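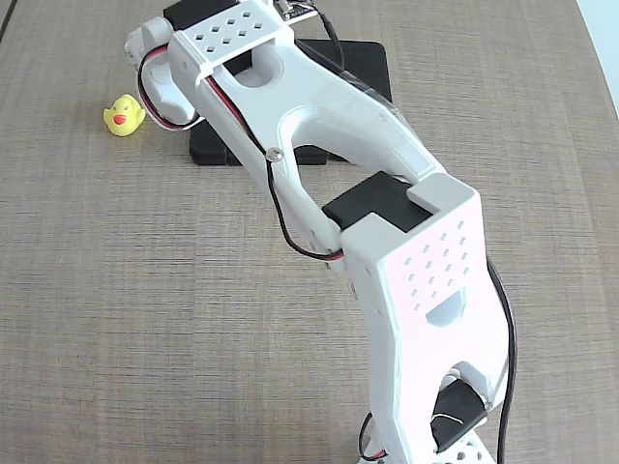

Bücherforum > Theater & Dramentexte
Thema: Vorsprechbuch "Skullska" - zweite Auflage lohnt sich?

lesefuchs_ol
Ich hab die neue Auflage seit gestern und bin völlig begeistert! 10 Monologe sind dazugekommen, darunter endlich zwei komische für ältere Rollen. Den aus "Brinditgate" hab ich gleich dreimal laut gelesen - was für ein Rhythmus! Kennt den jemand?

kulissenkind
Ja, kenne ich, mag ich aber weniger. Die Kürzungen sind mir zu grob, der ganze Mittelteil fehlt. Die alte Ausgabe von Hikano hatte den Text komplett. 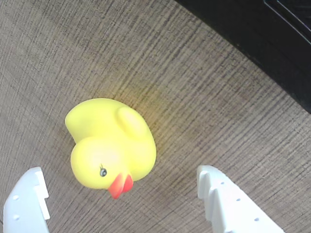 von lesefuchs_ol » Di 17. Juni

Stimmt, gekürzt ist er. Aber fürs Vorsprechen finde ich das super, man kommt damit gut unter zwei Minuten! Und die Anmerkungen am Rand (Atempausen, Betonung, alles drin) sind viel ausführlicher als früher.

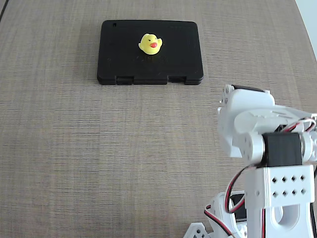
Nur das Register ist leider weggefallen, das hab ich in der alten oft benutzt.

parkett_reihe7
Gibt es die noch gebraucht? Bei Šťastný im Antiquariat stand im Mai eine, die war aber schnell weg.

kulissenkind
Die erste Auflage hatte nur 750 Stück, da brauchst du Geduld. Ich würde trotzdem warten, gekürzte Texte lernt man doppelt.

lesefuchs_ol
Da bin ich anderer Meinung, aber leih sie dir ruhig mal aus der Bücherei! Der Monolog auf Seite 2 ist übrigens ungekürzt :)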